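Wer putzt eigentlich dem Roboter die Finger?

Roboter werden nicht müde, sie motzen nicht und sie wollen keine Pause. Das erzählen jedenfalls die Leute, die noch nie einen gepflegt haben. Vilhjálmur Oddsson pflegt zwei. Sie heißen Ilo und Dilska, stehen in der Werkstatt von Soken und brauchen morgens ungefähr so viel Aufmerksamkeit wie ein Meerschweinchen.

Bevor die beiden etwas greifen dürfen, wird nachgesehen. Sind alle Schrauben fest? Hängt ein Kabel so, dass es beim Drehen eingeklemmt wird? Ein Roboterarm spürt nämlich nicht, dass er sich gerade selbst den Stecker herausreißt. Er macht einfach weiter, bis nichts mehr weitergeht.

Dann kommen die Finger dran. Auch an Roboterfingern bleiben Staub und Fett kleben, und mit fettigen Fingern rutscht einem alles weg. Das kennst du vielleicht von Pommes. Vilhjálmur wischt sie mit einem feuchten Tuch ab und lässt sie trocknen. Nach 3.000 Griffen gibt es neue. Die alten landen in einer Kiste, auf der »Okafor« steht. Warum, weiß in der Werkstatt keiner mehr.

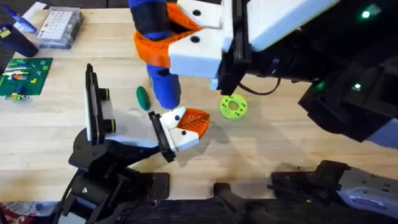 Zwei Arme an einem Tisch: Der orange Finger des oberen hält einen langen blauen Gegenstand, der untere Greifer zeigt zur Tischmitte.

Nach dem Putzen wird eingestellt. Fachleute sagen dazu »kalibrieren«. Das Wort klingt teuer, gemeint ist aber etwas Einfaches: Der Arm muss wissen, wo er ist. Mach mal die Augen zu und tippe dir an die Nase. Geklappt? Dann bist du gut kalibriert. Ein Roboter, der das nicht ist, greift einen Daumen breit daneben und hält stolz ein Stück Luft fest.

Damit das nicht passiert, fährt jeder Arm langsam mehrere Punkte auf dem Tisch an. Beim Nachmessen darf er höchstens 2 Millimeter danebenliegen. Sonst geht alles von vorn los. Im Juni brauchte Dilska dafür 73 Versuche. Schuld war eine lockere Schraube, die Vilhjálmur beim ersten Nachsehen für fest gehalten hatte. Darüber spricht er nicht so gern.

Und noch etwas: Solange die Arme laufen, bleiben deine Hände weg vom Tisch. Zum Schrauben und Putzen wird vorher der Strom abgestellt, auch wenn es nur ganz kurz dauert.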